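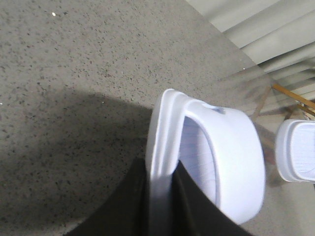 Lertchai Phetsri holds that a gripping rule has to fit on one side of a card, or people will stop reading it. I've come round to his view, mostly, and this entry in the Dovelard handbook is my go at writing the rules out in plain words. If you want the short version, skip to the list. If you want to know why we squabble over it, stay with me!

## Rim grasping

**Rim grasping** is the practice of picking up a hollow object by its edge, with one finger inside the opening and the other outside. It's used for cups, tubs, shoes, plant pots and anything else too wide or too slippery to hold round the middle. You'll also hear it called lip holding (the older Frota manuals do this) or, in our workshop, pinching.

The rules most of us follow come from the Gramar guide, a set of house notes that got passed about until everybody treated it as a standard. It isn't one, strictly speaking. There's no certificate and no inspector. But if you tell another robot person that you work to Gramar they'll know what you mean, and that saves a good deal of talking.

### What the guide asks for

- Come in slowly for the last stretch, and stop before you close.
- Put the inside finger in only as deep as you need for a steady hold.
- Close on the rim itself and keep clear of the thin wall below it.
- Lift a little, wait, then carry on.
- Leave room for the finger that's outside. Neighbouring objects count as obstacles, even light ones.
- Write down every failed try, including the silly ones.

That last rule is the one I'd fight for. The first log I kept under it had 512 tries in it, and I'd been so keen on tidy numbers that I'd left out the slips where I 'knew' what had gone wrong. Dreadful habit. When I went back and did it properly the log ran to 710, and the picture of which approaches worked was quite different. 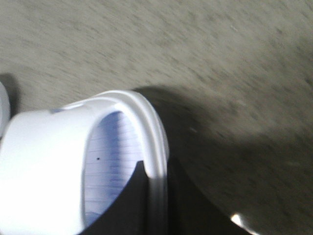 Surely the depth rule should come first, one reader wrote, as a finger that goes in too far can touch the inside wall before the grip has even begun. I've some sympathy with that. The guide lists its rules in the order you carry them out, though, and moving depth to the top would muddle newcomers who read it as a set of steps.

### Where people disagree

Depth is the big one. Gramar gives no figure, so each group picks its own – the Hutix notes have 8 millimetres for smooth rims, and I use that too unless the lip is very thick. Others go by feel, or by what the wrist camera shows them, and get on perfectly well.

Then there's the matter of repeats. The guide allows 3 tries at the same object before a person has to step in and look. I find this a bit stingy with soft rims, which can shift as you close on them, and a bit generous with anything that could crack. Lertchai would like it to depend on the material. I'd like that as well, but it would need a second card.

Shiny and pale surfaces get a paragraph of their own in the guide. Bright plastic can wash out in a wrist camera, and the gripper's own shadow can hide the very edge you're aiming for. The advice is to check the view from the stopping point and shift the lamp before you touch the robot's settings. It sounds dull, I know, but I've lost whole afternoons to fiddling with settings when the lamp was the culprit.

### Changes to the guide

The present wording dates from September 18, 2018, when the pause after lifting was added. Before that you could lift and carry in one go, and plenty of older programs still do. They're allowed to stay as they are until somebody edits them, at which point the pause has to go in.

### See also

- Handle grasping
- Clearance between objects
- Keeping a failure log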